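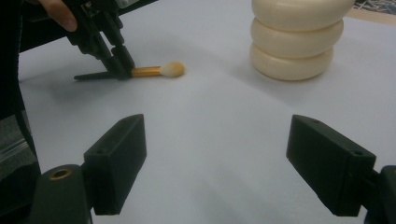 Chapter 2
Surface Finish and Cleanability of Work Surfaces

2.1 Scope of the chapter

The selection of a horizontal work surface is commonly treated as a matter of colour and cost. In food preparation, laboratory and clinical settings the governing property is cleanability, defined in this text as the extent to which a stated soil can be removed by a stated procedure. The definition has two parts, and a surface cannot be rated without both. A bench that releases a starch film under a damp cloth may retain a grease film under the same treatment.

Chapter 1 dealt with substrates and edge details. The present chapter is confined to the exposed face. Joints, splashbacks and sink cut-outs are covered in Chapter 4.

2.2 Terms

Roughness refers to the fine, closely spaced irregularities left by manufacture or by wear. Waviness refers to irregularities of longer spacing and has little bearing on soil retention, although it affects drainage. Gloss is an optical property. It is often correlated with low roughness on a new surface, but the correlation weakens as scratching accumulates and should not be relied on during inspection.

Pale colours show most dark soils readily. They conceal flour, sugar and detergent residue, and inspection of a pale bench should therefore be made with a light held at a low angle to the face.

2.3 The Elliren kitchen trial

Yilma and Lencho compared two finishes, a satin and a fine matte, in a teaching kitchen at Elliren. Each panel was soiled with a standard milk film, dried, and wiped by the same operator. The procedure was repeated for 110 cycles. Residue was recorded every 16 cycles and again at the end of the trial.

The satin panels gave the lower residue at the outset. By the final reading the difference between the finishes was no longer distinguishable from variation among panels of the same finish. Lencho attributed the change to abrasion by the wiping cloth; Yilma favoured the build-up of mineral scale from the local water. The trial was not designed to separate the two effects, and the original data sheets (reproduced in Appendix B) do not record water hardness.

2.4 Terms used in specification

A specification should name the finish, the cleaning agent, its dilution and the contact time. The phrase "easy to clean" has no agreed meaning and should be struck out wherever it occurs. Where a manufacturer's rating is quoted, the test soil must be quoted with it.

Section 2.5 sets out the wipe test in full, beginning with preparation of the milk film.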